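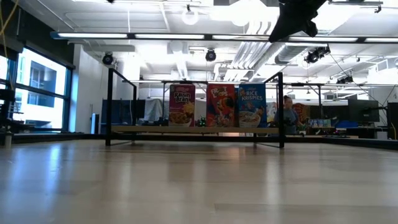
Figure 11. Shelf rig with three cereal boxes on the plank.

Section 4. Shelf Facing Task: Set-up and Scoring
Golline Bench Manual, revised 10/2/21
Section editor: Lovisa Strand

4.1 Purpose

The shelf facing task measures whether a machine can keep a small grocery shelf in order: take a box down, put a box back, and leave every front panel facing the customer. A store clerk does this without looking twice. The systems tested at Ullevwood so far do it slowly and need a person within reach of the stop button. Use this section to prepare the rig and score a run. For arm mounting and power, see Section 2.

4.2 Before you start

You need the black metal shelf frame, the plank, and three full-size cereal boxes. The reference set is Raisin Bran, Froot Loops and Rice Krispies, placed left to right in that order. Other boxes may be used if they are close to each other in height and differ clearly in front artwork.

Boxes must be sealed. An opened box bows at the sides and changes the grip width.

CAUTION: Do not lift the frame by its top crossbar with boxes on the plank.

4.3 Setting up the shelf

1. Set the frame on the table with its base rails flat. Check for rocking at each corner.
2. Lay the plank inside the frame.
3. Place the boxes side by side with their fronts toward the open side of the table.
4. Leave a narrow gap between the left and middle boxes. The gap between the middle and right boxes is not scored.
5. Turn on the overhead lights. On a glossy tabletop, check the live view for glare and move the lights if a reflection covers the lower edge of any box.
6. In Fikus, open the task list and load profile 404.
7. Select Capture Reference. Keep hands off the plank until the status line reads READY.

Note: Daylight from side windows changes during a long session. Capture a new reference after every 50 trials, or sooner if the detection score drops.

4.4 Running a trial

1. Choose Remove, Return or Straighten.
2. Confirm that all persons are outside the arm's reach.
3. Press Start. The trial ends when the arm returns to its home position or the timer expires.
4. Record the result before touching any box.

CAUTION: A box dropped during a trial stays where it landed until the arm is stopped. Do not catch it.

4.5 Scoring

Full credit: the box is upright on the plank, with its front panel forward and no other box moved.
Partial credit: the box is upright but turned, or a neighboring box has shifted without falling.
No credit: any box is down, crushed or off the plank.

4.6 Known limits

Remove is the most reliable of the operations. Return fails more often, usually when the lower edge of the box catches on the plank. Straighten is not ready for unattended use. The Hidayat controller can detect a turned box but tends to push it past square and then correct in the other direction.

A good score on this task does not show that a machine can stock a store aisle. Bags, jars, mixed heights and shoppers are outside the scope of the test. See Section 5 for mixed items.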